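Speaker notes - Put the banana in the bowl: one semester of the Karpenko robot club
Taras Hrytsenko, 2024-03-19 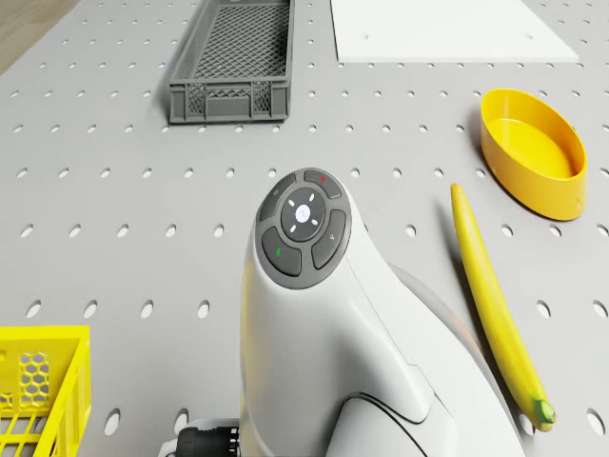 Start with thanks to Hnat Semeniuk for letting us have the good projector. Then go straight in, no agenda slide.

Ask the room: who has tried to tell a younger cousin how to set a table? Wait for hands. That was our October. We wrote instructions on paper first and a teammate had to follow them word for word with oven mitts on. Tell the mitt story, but keep it short this time!

The club task, as written on our board: pick up the banana, put it in the yellow bowl, leave everything else where it is. The last part is what cost us the points. The crate and the basket both count as "everything else", and our early paths swung way too wide.

Explain Clururach - our name for the planner the seniors left us. It runs in simulation, so we could try a bad idea after lunch and a worse one before the bus. Say how much I love this. In sim we ran nearly 2000 attempts, and I still wanted to watch every one of them.

Grasping. Slow down here, people always ask. We started by grabbing at the tip, because it looked easy. Then Dromeck (the other team, say hi if they're in the room) told us to go for the middle and turn the wrist to match the angle of the fruit. We changed two lines and it was a different program. Pause. Let them enjoy that, it's the best part of the talk.

Bowl is shallow, banana is long. Let go too high and it rolls over the rim. Let go too low and the fingers bump the side. Show the height plot, skip the table of numbers unless someone asks.

Things we got wrong:
- saved every run under the same file name for a week
- tuned for one starting position and felt very clever
- forgot to random the bowl along with the banana

If time is short, cut the part on camera angles and jump to the Tolent meet. Two teams from our school are going, and we need people who like testing. No coding needed to join, I couldn't code either in October.

Questions. Repeat each one into the mic. Sign-up sheet is by the door.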